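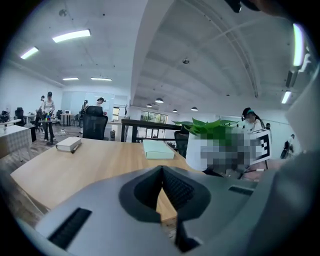 About Us

Hi, I'm Oldřich Trnka, and Clurndale is the desk-tidying company I started after one too many mornings hunting for a pen that worked. We help offices sort out their desks. That's the whole business! We come in, we sit with people one at a time, we talk about what they really use in a day, and we find a spot for all of it.

I used to work in purchasing at a firm called Bickerstaff, where I ordered stationery for 401 people. You learn a lot about folks from what they ask for. There was a man who wanted a new stapler every August, and when I finally went up to his floor I found all the old ones in his bottom drawer, under a sweater. He wasn't careless, he just couldn't see anything he owned. I cleaned out that drawer with him over lunch and had more fun than I'd had all year (my wife says this tells you everything about me).

So what do we like on a desk? Not a lot, but I'm no minimalist either. A book or notebook you'll open today, with the pen lying right next to it. One box with a lid – I'm fond of the pale green ones, though people do fight over colors and I stay out of it – for clips, chargers, sticky notes, lip balm and the rest of the small stuff. And a plant. I will always argue for a plant, a leafy one in a plain white pot if you can get it, over on the side where your elbow doesn't go. Everything else can live in a drawer or on a shelf.

The lid matters more than you'd think. We tried open trays for the first year and they filled up with receipts and soy sauce packets inside of two weeks. With a lid you have to decide to put something in. We named our standard box the Pornirus, after a street I got lost on once, and I know, I know, but by the time anyone raised an eyebrow we had already printed the labels. It holds a lot more than it looks like it should, and you can write on the bottom with a grease pencil.

A regular visit takes 30 minutes per desk. You stay in your chair, we pull up another one, and we start by taking everything off the top. Then it goes back one thing at a time, and you tell me when you last picked it up. Some people fly through it. Some people have a mug from their first job and need a minute, and that's fine, the mug can stay. I've never thrown out anything without asking and I don't let anyone here do it either.

We work best in open offices, the big bright kind where everybody is up and walking around and the desks get shared. Shared desks are tough! A desk with one owner gets messy slowly, but a shared one picks up a bit of everybody – somebody's hand cream, somebody's cable, a birthday card that was supposed to go around the whole team. For those we do a house layout, so whoever sits down next finds the pen where they expect it. Drullham was our first big one of these, 28 desks over two floors, and we still drop by to water the plants and see what has crept back. Mostly cables. It's always cables.

About the plants, since I get asked: yes, we supply them, and yes, we'll swap one out if it gets sad. Please don't give it your leftover coffee. If your desk is far from a window tell us before we come and we'll bring something that doesn't mind.

We're a small outfit and we'd like to stay that way. I still do most of the first visits myself, I answer the phone when I'm not under a desk, and I'm happy to come look at a single desk if that's all you've got. Bring me your worst drawer. We also buy back lidded boxes in decent shape, any color, so if you've moved offices and have a stack of them sitting in a closet, call before you toss them.

Filed under: Our Story, Workspaces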